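Sock sorting: when does an episode count as done?

brorkis_bench
Our house rules for the Enirton sock task are up to page 21 and I'd like to stop there. Rule one: tray centred, window side clear, cables behind the wrists before anyone touches cloth.
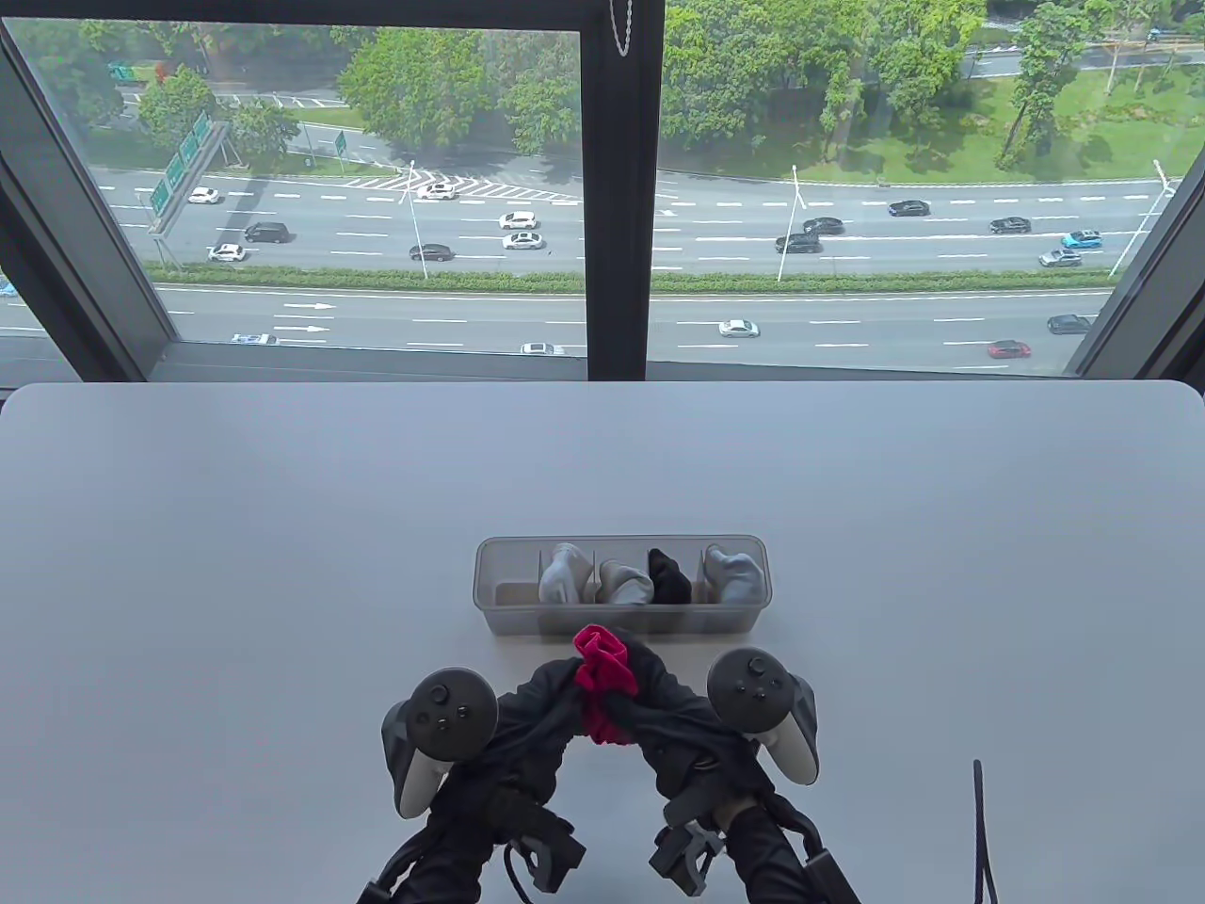 Rule two is the one people fight over. If a garment gets twisted up, you untwist it and carry on. No restarting because it looked ugly — ugly is most of laundry.

allow908
Disagree. We binned almost 500 episodes last March for exactly that. A fumble needs a label, or your policy learns to fumble with great confidence.

brorkis_bench
So label it. Binning is how you end up with 1000 flawless socks and a robot that panics at a wrinkle.

ates_grip
What's your rule for a slot left empty? Ours says fill left to right, no skipping.

brorkis_bench
Any order, but one hand stays at the tray while the other has the sock.
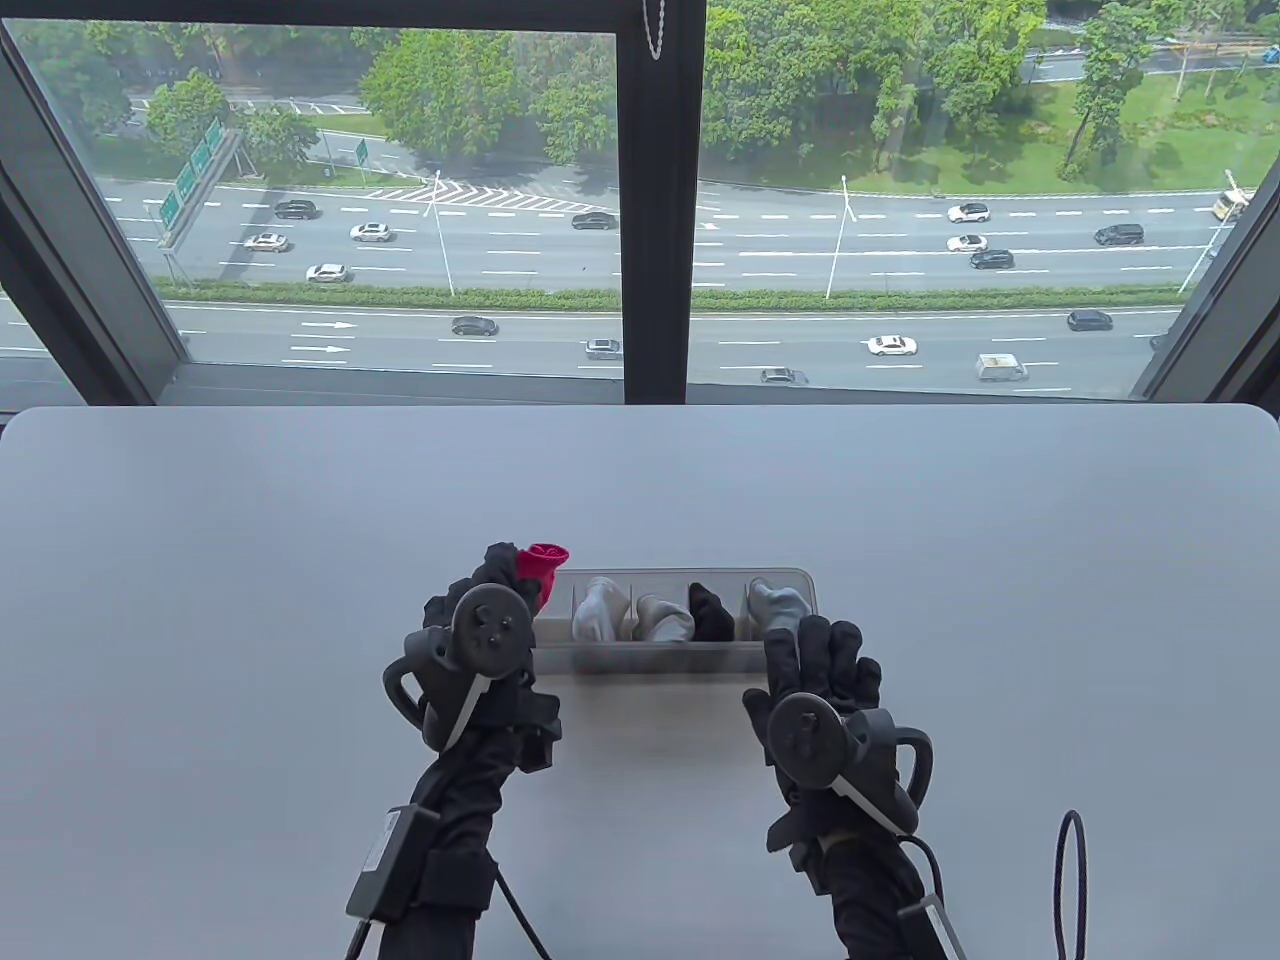
Red sock in the left hand, right hand at the tray end.

allow908
"Any order" isn't a standard, it's a shrug.

ates_grip
It's a shrug with a page number. Can you post the cable section?

brorkis_bench
After lunch. It's the longest one, sorry.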